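The Second Life of a Small Kitchen

When Ilona Kovács bought her apartment, the kitchen had one drawer that opened and a stove with two working burners. She cooked in it for 10 years before she changed anything.

"I kept thinking I would save up and do it all at once," she says. "Then I noticed I was cooking every night anyway."

Her building is in Borkent, a town of row houses and low apartment blocks, most of them put up when kitchens were meant for one person standing at one counter. People who live there now want to eat in the kitchen, do homework in it, and leave the laptop open while the onions cook. Few of them have the money or the permits to knock down a wall, so they work with what is there.

I spent several weeks visiting people in Borkent who cook every day in small kitchens. I wanted to know what they had kept, what they had given away, and how they had decided. Most of the answers had less to do with remodeling than with habits. One woman had moved her trash can to the other side of the sink and talked about it for twenty minutes.

A counter in a small kitchen has to hold the things that stay and the things that come and go. A toaster oven stays. So does a cutting board, in most homes I saw, because putting it away means getting it out again an hour later.
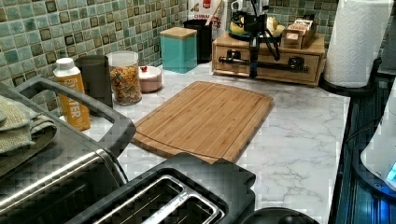
Start With What You Cook

Mieke Leemans plans kitchens for a living. Her firm, Sendard, takes on jobs that larger companies turn down, and many of her clients never buy a new cabinet. She comes to the house, asks what the family ate over the past week, and writes it down.

"They tell me they bake," she says. "So I ask when they last baked. Sometimes it was two summers ago."

She doesn't tell them to stop owning cake pans. She asks them to put the pans on the highest shelf and give the low cabinet to the rice pot. Her rule is that anything used daily should be reached without bending, and anything used weekly should be reached without moving something else first. The rest can go wherever it fits, including under a bed.

Leemans grew up above a bakery and says she learned storage there by watching her aunt, who could reach the flour, the scale and the salt without taking a step. She still thinks in steps. On a first visit she often has the client make coffee while she stands in the doorway and counts. Her record is 70 steps for two cups, in a kitchen that was not large. The filters were in the hallway closet.

After they moved four things, the same client made the same coffee in under 10.

The Counter Question

Everyone I met had an opinion about counters. Vilmos Szénási, a retired bus mechanic, keeps his nearly bare and wipes it down after each meal. He lives alone and cooks large pots of bean soup that last him several days. He owns two knives, and both hang on the wall.

His neighbor across the landing, Zsófia Simon, has a family of five and no patience for bare counters. Hers holds a bread box, a crock of spoons, a fruit bowl and usually somebody's lunch bag. She says the only thing that matters is keeping one clear place to work, wide enough for a board and a bowl side by side. When that space fills up, dinner is late.
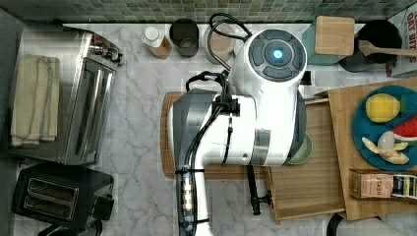 Both of them have tried it the other way. Szénási used to keep his oil and spices out, next to the stove, until he got tired of cleaning a film of grease off the jars. Simon once put everything into cabinets for a week when her mother-in-law was visiting. By the third day the children were leaving the cabinet doors open, and one of them walked into a corner and needed ice.

The two neighbors share a few things, which I found to be common in the older buildings. Simon has the big roasting pan. Szénási has the meat grinder, which clamps to his table and comes out in the fall. Neither could say when the arrangement started. If you want the pan, you knock.

Leemans likes this kind of sharing and sometimes suggests it to clients, though she says it rarely takes hold when it comes from her. People have to need the pan on the same day first.

What It Costs

Ilona Kovács did fix her kitchen in the end. She spent 800 euros, spread over a year, starting with the drawers. A carpenter in the next street rebuilt the runners and planed down a swollen front. She painted the cabinets herself one hot week in July, with the doors laid out on newspaper in the living room, and says she would not do that again in the heat. The paint stayed tacky for days.

She replaced the stove last. The old one had 2 good burners and she had built all her cooking around them: a pot at the back, a pan at the front, and everything else cold or from the oven. With four burners she found she still mostly used the same pair.

Her floor she left alone. It is old and scratched near the sink, and she had been told for years to cover it. A flooring man from Kun came to look, pressed his heel along the boards, and told her they would outlast him. She mops it on Saturdays and has put felt under the chairs. 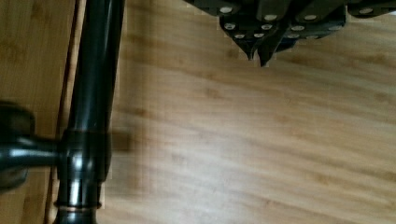
Floors came up more often than I expected. They take the most wear of anything in a kitchen, and they are the hardest thing to work on when you still have to eat there. Zsófia Győri, who rents a place on Halar Street, cooked in her bathroom for nine days while her landlord had the kitchen floor redone. She had an electric kettle and a hot plate set up on the washing machine. She ate a lot of couscous.

She came out of it with a shorter list of what she needs. When the kitchen was ready, she carried her boxes back in one at a time, and only when she wanted something from them. After a month, three boxes were still taped shut in the hall. She opened them, took out a cheese grater and her grandmother's rolling pin, and gave the rest to her brother.

Leemans recommends something close to this to people who can't decide what to keep. Box up half of what you own, label the boxes, and live on the other half until it annoys you. She suggests doing it in a season when you aren't expecting guests. Most clients go back for a colander in the first week.

As for Kovács, she has one project left. There is a gap between her refrigerator and the wall, about the width of a hand, and she wants a narrow shelf on wheels that will slide into it and hold oil, vinegar and cans. She has measured it several times and gotten a different number at the top than at the bottom. The carpenter is coming to look at it after Easter.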